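白色台面怎么养：我家厨房和工作间用了好几年的土办法

先说结论：白台面一点都不可怕！每次有人来家里，看见厨房和工作间都是白台子，第一句话总是“这得擦死你吧”。其实脏东西在白台面上看得一清二楚，当场就擦了，反倒不会攒下来。我以前用过一张深色花纹的桌子，看着永远干净，手一摸全是油，那才叫吓人呢。

下面这些都是我自己试过的，有的是看来的，有的是被逼出来的，想到哪儿写到哪儿。

日常擦拭

两块布就够，一块湿的一块干的。湿布一定要拧到不滴水，温水里挤一小滴洗洁精（真的一小滴，多了起沫，擦三遍都擦不净），从里往外擦，最后干布收一遍。很多人台面发雾，其实是洗洁精没擦掉，干了以后留下一层膜。已经发雾的，用温水兑白醋，白醋一份水三份，喷上去马上擦掉，亮得特别舒服。天然石材不能用醋，大理石尤其不行，会咬出印子来，切记。

布要勤洗。我是晚上收工以后把布丢进盆里，用40度的水加一勺小苏打泡着，第二天早上搓两把晾出去。千万别用柔顺剂，超细纤维的布一沾柔顺剂就不吸水了，擦哪儿糊哪儿。

茶渍、咖啡渍、酱油

刚洒的就不说了，赶紧吸掉，别来回抹。隔了夜的圈圈印，用小苏打加水调成牙膏那么稠，糊上去，盖一小块保鲜膜，去忙别的，过一阵回来用软布打圈揉掉。姜黄和咖喱最难缠，小苏打也只能去掉大半，剩下那点淡黄色不用急，放在窗边晒几个晴天会自己褪下去。我第一次发现的时候高兴得给全家人都打了电话！

酱油瓶底那一圈印子，最省事的办法是给瓶子找个碟子。别的都是事后补救。

圆珠笔和记号笔

工作间的台子上，这个最常见。棉签蘸酒精，从外圈往里圈点着擦，一点一点来，棉签脏了就换，不然等于在给台面上色。油性记号笔有个老招：拿白板笔在原来的笔迹上描一遍，趁没干一起擦掉，十次里总有八九次管用。涂漆的台面碰酒精会发粘，先在背面或者桌角试一试。

黑印子和橡胶印

黑色橡胶脚垫、黑色电线、工具手柄上的软胶，压在白台面上时间长了会留下灰黑的印。浅的用白橡皮就能擦掉，对，就是学生用的那种橡皮，顺一个方向擦，碎屑扫走。深的用一点食用油揉开，再用洗洁精把油去掉。魔术擦（密胺海绵）也好用，但它的道理跟细砂纸差不多，亮面的台子会越擦越哑，我只在角落里用，而且手上不使劲。

还有一种情况是橡胶里的东西已经渗进台面了，怎么擦都有个淡淡的影子，这种就别折腾了，以后在底下垫张白卡纸，看着脏了就换。

划痕

先分清是划痕还是“蹭上去的东西”。金属在白台面上拖一下，留下的灰线很多时候是金属蹭上去的，台面本身没伤。拿指甲横着刮一刮，不卡指甲的，用白色牙膏加软布就能揉掉。卡指甲的才是真划痕，浅的可以上一层家具蜡，光一打就不太看得出来了。

放重东西的时候抬起来放，别推。这句话我在家里说了2年，效果嘛……反正推的人也包括我自己。

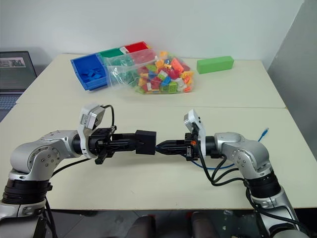 白色台面：碰得多的是靠人这一侧，边沿要多看两眼。

桌边和封边

台面最先坏的地方几乎都是边。手腕天天压着，汗和油都在那里，水也顺着往下淌。我每个星期用干布把前沿下面那一条也擦一遍，蹲下来看一眼，有没有鼓起来的、翘起来的。封边条如果刚翘一点点，垫一层烘焙纸，用熨斗的低温档隔着纸慢慢压，里面的热熔胶会化开重新粘住，拿木块压着等它凉。要是里面的板已经吸了水发胀，先让它彻底干透再说，湿着粘是白粘。

这一招是Kalliopi Gkikas教我的。她家的书桌比我家的老多了，封边还是原装的，平得像新的一样，我羡慕得不行！

水槽边的那条胶

硅胶发黑，别用刷子硬刷，越刷越毛，毛了更藏霉。厨房纸搓成细条，浸透含氯的漂白水，贴在胶条上，外面压一层保鲜膜，晚上睡前做，早上起来撕掉冲干净。窗户打开，手套戴上，绝对不要同时用醋或者洁厕剂，混在一起会放出有毒的气体，这件事没有商量余地。

两个晚上还不白的，霉已经长进胶里面去了，割掉重打。打胶之前两边贴美纹纸，打完用手指蘸一点洗洁精水抹平，趁胶没干把纸揭下来，边线直得让人想拍照。

桌面上的线

插座就那么几个，线可不少。我试过夹子、理线槽、魔术贴，最后留下来的是最土的：旧毛巾剪成窄条，中间缝一针，当绑带用。软，不刮台面，脏了丢洗衣机。线要留一点余量，弯的地方弯得大一些，别折死角，靠近插头那一段最容易断。常常要插拔的线，在两头各贴一小块同色的胶带，再也不会拔错路由器的电源（拔错过，全家人一起看着我）。

绑好以后，擦桌子的时候一把提起来，下面擦完再放回去，快得不得了。

热锅热杯

别迷信“耐高温”三个字。台面能耐热，不等于胶水和下面的板能耐热。锅从灶上下来永远先放锅垫。我用软木的，厚的那种，便宜，烫糊了也不心疼。已经烫出白雾圈的木台面，可以用吹风机低档来回吹，再抹一点橄榄油揉一揉，浅的圈能退掉不少。塑料类的贴面烫黄了没有办法，只能放个花盆上去。我那个花盆里种的是薄荷，长得可好了！

我的那个小本子

说出来有点好笑，我有个本子专门记这些办法，现在记到第214条了。里面有重复的，也有后来被我划掉的。比如第一页写着“牙膏万能”，旁边是后来补的字：“亮面别用！！”。九月份大扫除的时候我会把它翻出来，从头到尾过一遍，每年都能发现自己忘得一干二净的好东西，去年翻到的是用面包屑擦墙纸上的手印，一试，还真行。

读者来信里挑几条

Manuela Sorrentino问，台面上贴过双面胶，撕了以后留一层黏黏的怎么办。用吹风机吹热，再拿一团胶带去粘，粘一下提一下，大部分就跟着走了，剩下的用食用油。别用刀片。

Radwa Tawfik说她用剩下的柠檬皮擦水龙头，水垢下来得特别快，擦完冲一冲，满屋子香。我试了，喜欢！只是镀金的龙头不要这么擦。

Magdalini Panagiotou想知道台面上的蜡多久打一次。我家的木台子是换季的时候打，平时看水珠，水滴上去还能鼓成圆圆的一颗，就不用管它；摊开了，就该打了。打蜡要薄，薄到你觉得好像没打上，那就对了。

下次想写抽屉，特别是那种拉到一半就卡住的老抽屉。蜡烛头先别扔，留着有用。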